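Ticket 2614: Etikettendrucker im Lager druckt nach Update nur noch halbe Etiketten
Status: offen, Rückmeldung erhalten
Gemeldet von: Zerrin Sönmez

Hallo zusammen,

ich schon wieder, sorry! Seit dem Update von Fluveo heute früh druckt der Drucker am Packplatz nur noch die obere Hälfte vom Etikett, dann kommt ein leeres hinterher. Neustart hab ich gemacht (Drucker und Rechner), Rolle neu eingelegt, Sensor abgewischt, Treiber einmal runter und wieder drauf. Bringt alles nix. Aus dem Browser druckt er übrigens ganz normal, nur aus Fluveo eben nicht.

Im Artikelstamm ist alles noch da, auch die Fotos, die laden sogar schneller als vorher. Beim Sammelartikel 700 zum Beispiel:
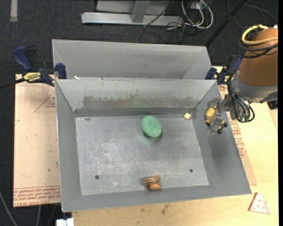
Graue Metallbehälter, im vorderen drei Kleinteile

Nur das Etikett dazu ist halt hinüber, der Barcode hört mittendrin auf.

Antwort Casimiro Lozano, 10:40 Uhr:
Hi Zerrin, schau mal bitte unter Vorlagen, welche Höhe da drinsteht. Müsste 70 mm sein.

Antwort Zerrin Sönmez, 11:05 Uhr:
Da steht 49! Hab's auf 70 gestellt und gespeichert, jetzt kommt das Etikett komplett raus, juhu! Das leere danach kommt aber leider immer noch. Kann Ysaline da mal draufgucken? Ich bin bis 16 Uhr am Platz.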